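The Patience of Small Wires: a Conversation with Máté Halász

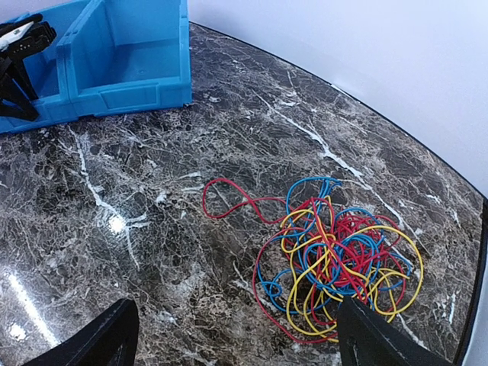 Red, blue and yellow wire on the marble table, with one of the blue bins behind.

Máté Halász keeps his wire in blue plastic bins, and he keeps the bins on a marble table which he admits is too good for this work. The stone is dark, between brown and gray, with white veins in it. He bought it from a café named Akbulut when the café closed its doors. "I went there to buy two chairs," he told me. "The chairs were already sold. The table was so heavy that no other person wanted it."

I visited him in November, at 5 in the afternoon, when the light outside was almost finished. He repairs model railways, old doorbells and sometimes the small lamps inside dollhouses. For all of these he needs thin wire in several colors, and most of it comes to him second-hand, in bags. He has a habit of buying what other people give up on.

"People think that a tangle is one problem," he said. "For me it is many small problems, and they wait for each other. You can't solve the third one before the first one lets you."

I asked him where he begins. He said that he looks for a loop which has already come out of the pile, and he follows it back with his eyes before he touches anything. He doesn't pull. If there is a kink in the wire, he opens it at once, between the nails of two fingers, because a kink that goes back into the pile will catch on everything it meets.

"When I was young I pulled," he said. "My uncle had a workshop, it was called Zunen, and he gave me a box of bell wire to clean up. I pulled for one whole morning and I made a ball, very hard, like a walnut. He put it on the shelf above the door and it stayed there until he retired."

The colors help him less than I expected. He explained that three colors in one tangle are pleasant to look at, but each color can be many separate pieces, and the eye likes to jump from one red strand to another red strand which has nothing to do with it. For this reason he works on only one color in an evening. Usually he takes the blue first. He could not give me any good explanation for this.

The longest piece he ever took out whole was 167 inches. He measured it against the edge of the table, again and again, and wrote the number on a paper label. The label is still in a drawer, though the wire went into a signal box for a customer named Garnier, who never asked about its length.

We talked for a while about the table. Many people in his line of work prefer a cloth or a rubber mat, so that small parts don't roll. Mr. Halász likes the polished stone because a loop slides on it easily and doesn't catch. He also told me its bad side: the surface throws the lamp back into his eyes, and a thin pale vein can look like a strand of something. "In my first week I tried to pick up the table," he said, and he laughed for quite a long time.

The bins came later. They are the kind that stack, with an open front, and before them he used biscuit tins. The tins were nicer, in his opinion, but he had to open every one to see what was in it. Now the sorted wire goes into a bin by color and the short ends go into a jar. Anything shorter than his hand he gives to a neighbor's daughter, who makes rings and small animals from it.

I wanted to know if he ever uses scissors. He was silent for a moment and then said yes, 2 times, and both times the wire was for Alora, his wife's little theater group, and the performance was the same night. "They needed light on the stage," he said. "It was not a moment for principles."

Before I left, he let me try with a red strand. I followed it for some minutes and lost it under a blue one. He told me to go back to the place where I was last certain and to start again from there, and then he went to make the tea.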